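Paper Cup Waste in the Student Cafe: Project Report

Posari Project Group, Environmental Studies

1. Background

Our group looked at how many paper cups are thrown away in the cafe on the Zostavthorpe campus and whether a deposit cup would cut that number. The cafe is run by Bukico, which also supplies the vending machines in the Nair building. We left the machines out because they use a different cup and we had no way to collect from them.

2. Method

We set out two extra bins next to the regular trash, one marked for cups and one for lids. The bins were emptied at 4 p.m. each day and the cups were sorted by size. Cups with liquid in them were drained first. The collection ran for two school weeks in February.

We also handed out a one-page survey at the register. It asked how often people buy a hot drink, whether they own a reusable cup, and what deposit they would accept. We got 300 surveys back. Some had the last question left blank, and we kept those in the totals for the other questions.

3. Results

The bins took in 1,883 cups. Of these, 900 were the small size, which was more than we expected given that the large coffee is the better deal. Monday was the busiest day in both weeks. 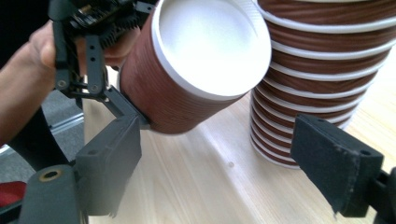
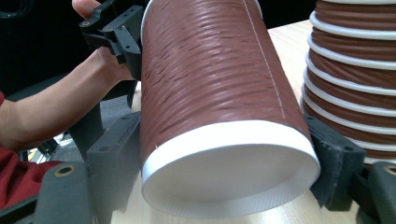
Lids were harder to track. Many people put the lid in the cup bin with the cup still attached, so our lid number is too low and we do not report it.

In the survey, most people said they already own a reusable cup but leave it at home. The common reasons were that it leaks in a backpack and that there is no good place to wash it between classes. Only 34 people said they would refuse to pay any deposit.

4. Discussion

A paper cup has a thin plastic lining that keeps the drink from soaking through. Many recycling plants cannot separate the lining from the paper, and the hauler that serves our campus sends cups to the landfill. A cup bin on its own would not change this – it would only make the trash easier to sort.

A deposit cup needs a return point and a dishwasher. The cafe has a dishwasher, but it is already full at lunch. The return point could go by the side door, where the tray rack stands now.

5. Limits of the study

We did not catch cups that were carried out of the building. Two weeks is also a short time, and one of them had a half day on the schedule. For the next round we would add bins at the library entrance and start the survey a week before the collection.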